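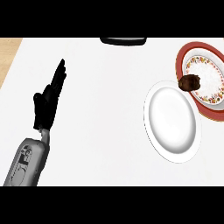 2 min read · 15 replies

Rust coming through white gloss on old radiators

skastach
Two panel radiators, original white gloss, brown spots bleeding through along the bottom seam. I sanded to bare metal, wiped down with white spirit and put on two coats of Irkine radiator enamel in November. The spots were back by spring. Do I need a separate primer, or is the metal finished?

radebe_dan
Separate primer, yes. Enamel on bare steel isn't a rust barrier whatever the tin says. Zinc phosphate, one coat, left overnight, then the enamel. Heating off throughout and kept off until the topcoat has hardened.

lowpressure
Disagree that primer is the main point. Rust at the bottom seam is often coming from inside. Check the seam with dry tissue after the system has been hot for a few hours. If it marks, you have a weep and no paint will hold.

skastach
Tissue is clean on one. The other leaves a faint brown line at the left end.

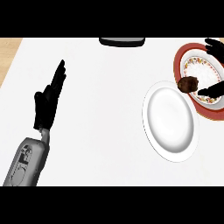 radebe_dan
Member, painter and decorator

Then treat them as two jobs. The clean one gets primer and paint. The other needs replacing, and I'd test the system water before hanging a new one.

lowpressure
Agreed on that. When was inhibitor last added?

skastach
No idea. The water came out black when I bled them.

lowpressure
Black is magnetite, so the steel is corroding inside. Drain, flush, refill, dose with inhibitor. Without that the new radiator goes the same way.

gauge31
A flush is overkill for one weeping seam. I used Allon leak sealer on mine and it has held for two winters.

lowpressure
Sealer can also settle in the boiler heat exchanger. I wouldn't put it in a system that is already full of sludge.

gauge31
Mine is an old heat-only boiler with plenty of clearance. On a combi I might think again.

skastach
It's a combi. Replacing the bad one, then. What grit before primer on the other?

radebe_dan
80 on the rust, 180 to feather the edges. 800 is far too fine, the primer has nothing to grip.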